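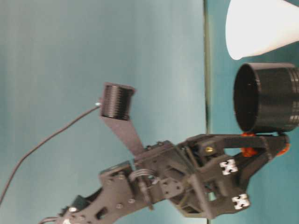
Checking the gripper on the Plimow cell

1. Stop the arm and cut power at the base. Try each silver bolt on the arm plates with a hex key and snug any that turn.

2. Run the cup task at 60 percent speed. Watch both fingers as they open.

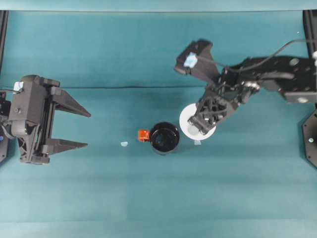
If one finger lags, clean the joint and run it again. Junaid Soomro does this every 400 cycles.
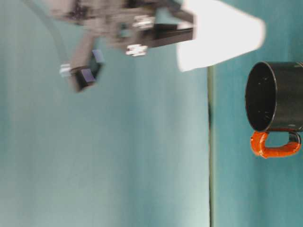 3. Log the cycle count. Ours read 3,909 at the March check.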